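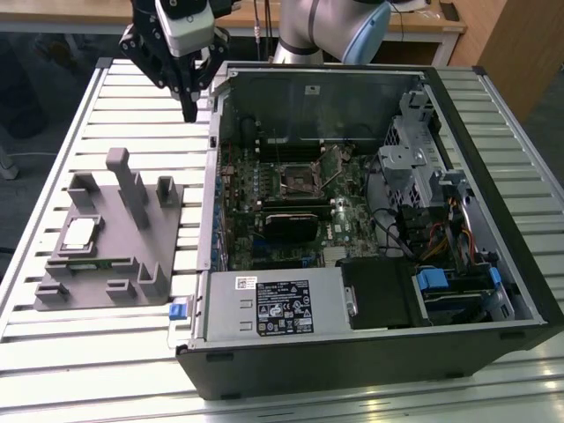
Llevo desde junio haciéndole la misma pregunta a todo el que trabaja con máquinas: ¿cuándo me van a vaciar el lavavajillas? La respuesta suele ser una sonrisa, seguida de un cambio de tema hacia algo que sí funciona, como mover cajas idénticas de un palé a otro. Yo no tengo cajas idénticas. Tengo siete tipos de táper y ninguna tapa que encaje.

Así que cambié de pregunta. Me dediqué a mirar tareas de taller, que en teoría son más fáciles porque alguien ha ordenado el mundo antes de empezar, y acabé con una especial debilidad por el desguace de ordenadores viejos. Una torre Dell tumbada, sin la tapa lateral, con el zócalo del procesador vacío y la palanquita levantada. Al lado, una base gris impresa en 3D con un hueco para el procesador y una ranura donde descansa el módulo de memoria. Y encima, una mano negra de varios dedos apuntando hacia abajo, con la actitud de quien mira dentro de la nevera a las once de la noche.

Cualquiera que haya abierto un PC en la mesa de la cocina sabe cómo es el trabajo. Levantas la palanca, sacas el chip sin tocar lo que no debes, sueltas las pestañas de la memoria, tiras recto. Una persona con práctica lo hace pensando en la cena. Una persona sin práctica (yo, con el ordenador de mi cuñado) lo hace pensando en cómo explicárselo a mi cuñado.

Para un robot, el chip es casi lo de menos. Es plano, rígido, siempre igual. Lo malo son los cables. Amarillos, rojos, naranjas, negros, amontonados junto a la jaula de los discos como espaguetis que alguien dejó para luego. Un cable no está donde estaba ayer, se dobla cuando lo empujas y se pone delante de lo que buscas. Es la ropa sucia de la electrónica, y quien resuelva una cosa tendrá medio resuelta la otra.

En Lendby, un taller de reciclaje que visité el otoño pasado, calculaban 40 segundos por módulo de memoria cuando lo hacía el brazo y bastante menos cuando lo hacía un chaval con auriculares. El chaval, además, sabía barrer. De 1,000 equipos que entraron en una campaña, el brazo terminó 729 sin que nadie metiera la mano. A mí me pareció una barbaridad de buena. Al encargado le pareció que quedaban un montón de ordenadores por abrir, y que los que quedaban eran precisamente los raros, con un tornillo pasado de rosca o una pegatina tapando justo lo que había que agarrar.

Luego están los vídeos. Los de Druseo doblan una toalla en 20 segundos, con música épica, y si te fijas en el reloj de la pared descubres que han pasado varios minutos. No se lo reprocho, yo también aceleraría el vídeo de mí mismo doblando una sábana bajera. Pero conviene mirar los relojes.

Lo que más me gustó de todo el asunto es la base impresa. Un trozo de plástico gris con postes y ranuras, sin motor ni inteligencia de ninguna clase, que le dice a la máquina dónde va cada pieza. Buena parte de la automatización que he visto funcionar se apoya en cacharros así - y en casa no tenemos ninguno. Mi cajón de los cubiertos viene a ser lo más parecido, y las cucharillas llevan años ignorándolo.

¿Pueden ya las máquinas con las tareas, entonces? Con algunas, en una mesa de aluminio, si les dejas la tapa quitada y el procesador en su hueco. Mi cocina todavía no cumple los requisitos. Le he preguntado a mi pareja si estaría dispuesta a atornillar los platos a un soporte y lo está valorando.

El mes que viene quiero acercarme a ver la línea de Vondthorpe, donde dicen que emparejan calcetines. Llevaré los míos.

Publicado el 2025-01-23

Comentarios (3)

tornillo_pasado: Trabajé años desmontando torres y lo de los cables es tal cual. Lo peor no era sacarlos, era apartarlos sin que volvieran.

Marejada: ¿Y los portátiles? Con el pegamento que les ponen ahora no puede ni un robot ni mi primo el relojero.

lectora del 5ºB: Si en Vondthorpe te emparejan los calcetines avisa, que alquilo una furgoneta.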